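Caring for a White Table That Everybody Uses

Posted June 25, 2026 in Surfaces

A white table is a wonderful thing for the first afternoon. After that it becomes a written record of everyone who has sat at it, what they drank, and whether they press down hard with a ballpoint. We have owned two of them at Idell, one in the kitchen and one in the workroom, and between them they have collected most of the stains a table can collect without calling the police.

What follows is how we keep them looking respectable. It applies to smooth, sealed, wipeable tops. If yours is bare wood or marble, some of this will do real harm, so go read something else first.

The daily wipe

Use a damp cloth. Damp means you wrung it out until your wrists complained. A dripping cloth pushes water into the seam where the edge banding meets the top, and a swollen edge is the one problem on this page that can't be cleaned away.

One drop of dish soap in a bowl of warm water is enough. People pour in a glug, wipe the table with it, and then wonder why the surface feels tacky and grabs every crumb in the room. That film is soap. Go over it again with plain water and dry it with a towel.

Cloths, and the trouble with them

We used to buy the Davadetti cloths that come in a bundle with a ribbon around it. They were lovely and they shed like a spaniel. Now we use whatever microfiber is cheap and wash it on its own, with no fabric softener. Softener coats the fibers, and you end up polishing the table with something close to hair conditioner.

Fold the cloth in half and then in half again. You get a fresh side each time you turn it, and you can stop when you run out of sides. A cloth wadded into a ball has exactly one side, and it is filthy.

Give each job its own color. In our house blue is for tables and yellow is for the sink, and anything gray used to be some other color and has been demoted to the floor.

Put a mat down

The best cleaning product for a white table is something on top of it. A dark mat takes the glue, the knife nicks and the tea rings, and it can be carried to the sink and scolded. It also makes small screws much easier to find, which matters if you do repairs at the same table where you eat soup.
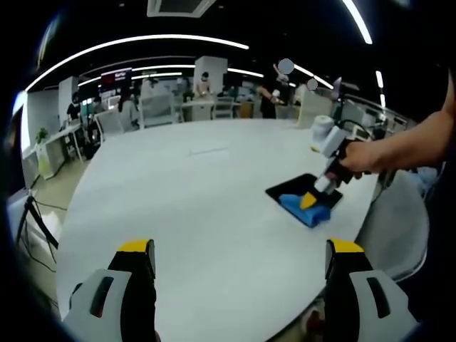

A black mat on a white oval table, with a folded blue cloth on it.

Choose one that lies flat straight out of the box. A mat with curled corners will tip a mug sooner or later, and it will pick the mug that is full. If yours came rolled up, roll it the other way, hold it with a rubber band overnight and lay it out under heavy books the next day.

Lift the mat once a week. Grit works its way underneath, and a mat sliding around on grit is a large square of sandpaper. Also check that the mat isn't leaving its own color behind. Some rubber backings stain pale surfaces if they sit in one spot for months, and the Fleltley drawer liner we tried under a printer left a tan rectangle that is still with us. We have put a plant on it.

Stains, in order of how often we get them

Coffee and tea: Baking soda and a little water, mixed to a paste about as thick as yogurt. Leave it for 3 minutes, rub gently, rinse. Don't lean on it. Baking soda is mild, but it is still a powder and a glossy top will show your enthusiasm.

Ballpoint: Rubbing alcohol on a cotton ball, dabbed from the outside of the mark toward the middle. Try a hidden spot first. The underside doesn't count if it's made of a different material from the top, and it usually is.

Permanent marker: Same as ballpoint, with more sighing. Scribbling over it with a dry-erase marker and wiping right away sometimes lifts it. Sometimes it gives you two colors of marker.

Turmeric: Wash off what you can with soap and then move the table near a sunny window, if it moves. The yellow often fades by itself over several days. We spilled a pot of curry in September and the spot had mostly gone before the guests stopped apologizing.

Sticker residue: Cooking oil, left to soak in, then dish soap to get rid of the oil. A plastic card will scrape off what remains. No razor blades, however steady you think your hands are.

Gray scuffs: A melamine sponge works, and it works by sanding. Use it wet, use it lightly, and keep it off anything shiny.

What to keep off it

Bleach sprays turn some white tops yellow over time, which is a rude thing for bleach to do. Scouring powder is out. So is furniture polish, unless you enjoy watching paper slide onto the floor. Acetone will take off nail polish and may take off the table.

Hot pans need a trivet. The kind that looks like a cork coaster is a cork coaster, and a pan straight from the oven will go through its good intentions in no time. We bought a Tanui trivet with little rubber feet for $29 and winced at the price, but it has outlasted three cheaper ones.

The edge

Oval and round tables get dirty along the rim, where forearms rest and chairs bump. It builds up so evenly that you won't notice until you clean a hand's width of it by accident, and then you're committed to going the whole way around. Mark your starting point with a piece of tape. There are no corners to tell you when you've finished, and I have done a full lap and a half before now.

For a deeper dent or chip, an appliance touch-up pen in white will hide it from anyone standing up. Buy the pen after you've held a few whites against the table in daylight. Ours is the wrong white. It's fine with the lamp off.

Dry the rim last, using the cloth you've already been using, and then put that cloth straight in the wash and not back on the table.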